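We use cookies to keep the list archive working. By continuing to read you accept this. [OK] [Settings]

Subject: Re: Getik river, draft of our letter on the three small dams

Dear all,

thank you, Osvaldo, for the draft and for sending it before the weekend. I read it two times and I put my remarks under your text. Please excuse my English where it is stiff.

Osvaldo Teixeira wrote:

> Friends, the permit for the upper Getik is now expected in March. The
> company (Driletti) says that three run-of-river plants have almost no
> effect, as the water is returned to the river. My draft says we oppose
> all three. I would like to have signatures from as many groups as
> possible before Sunday, also from groups outside the valley. In the
> second page I compare with Tretura, where people were promised the same
> thing. Is the comparison fair? And do we say something about the money
> for the villages, or do we leave it?
>
> Osvaldo

On the first point. "Almost no effect" is their wording and I would quote it exactly, with the page number of their study. The water is returned, yes, but it is returned 5 kilometers lower. Between the intake and the turbine house the river bed gets only what the permit leaves to it, and the draft permit leaves 200 liters per second in all months of the year. For August this may be close to nature. For April, when the snow comes down and the trout move, it is a very small part of it. I think this is our strongest argument and at the moment it stands in a footnote. Please bring it up to the first page.
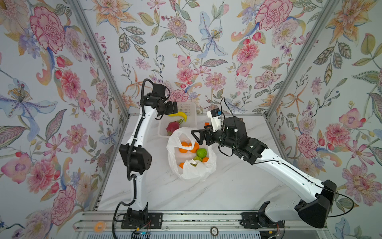
The comparison with Tretura is fair, in my opinion, but it needs more care than the draft gives it. Tretura has one plant, it is older, and the valley is narrower, so a reader from the ministry can say in one sentence that it is a different case. I would write only what we can prove: the mill channel has had no water in summer after the plant was opened, and the promised fish ladder was built in the wrong place. I would also take out the sentence about the company brochure. It is true that a river valley is treated there like decoration, like the big pink peonies and orange lilies on a wallpaper, but such a sentence makes us sound angry, and the people who read these letters have many angry letters already. Facts about the mill channel will do more for us.

About the money I am not sure. The offer is 238 euros per household per year, and I know families in the upper village for whom this is not a small thing. If we write nothing, the company will say that we do not care for them. If we write too much, it looks as if we bargain. My proposal is one short paragraph which says that compensation should be decided separately from the permit, by the villages themselves, and with the full contract open to everybody. At present the contract can be read only in the office, between nine and noon, and no copies are given.

Then the signatures. The petition has 1,426 names, but the number in your draft is the old one, so please correct it. I asked the Chrysikopoulos foundation if they want to sign as an organization. They are positive – but their board wants to see the final text and not a draft, which I understand. If the text is closed on Sunday at noon, I can send it to them the same day.
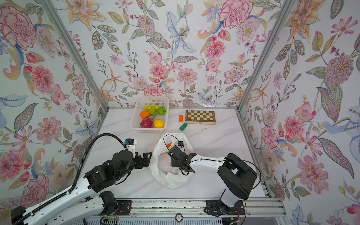 White basket near the back of the table.

Some smaller remarks:

- Page 1, "destroy the river". I would say "dry out long parts of the river". It is more exact and also it is bad enough.
- Page 2, the map. The second intake is drawn on the wrong side of the stream. The people from the villages will see it at once.
- Page 3, you write that there was no public hearing. There was one, but the notice was hung only in the town and not in the two upper villages. Let us say it like this.
- The last sentence asks the ministry to "reconsider". I would ask for something they can do: to refuse the permit for intakes two and three, and to order a new measurement of spring flow before any decision on the first one.

I know that this last remark changes the position of the letter, because now we oppose all three in the same way. We should agree on it before we close the text. I am ready to sign the stronger version also, if most of you prefer it.

I can make the corrections in the document myself tomorrow evening, if Osvaldo does not mind. Please write your opinions to the whole list and not only to me.

With friendly greetings,
Marit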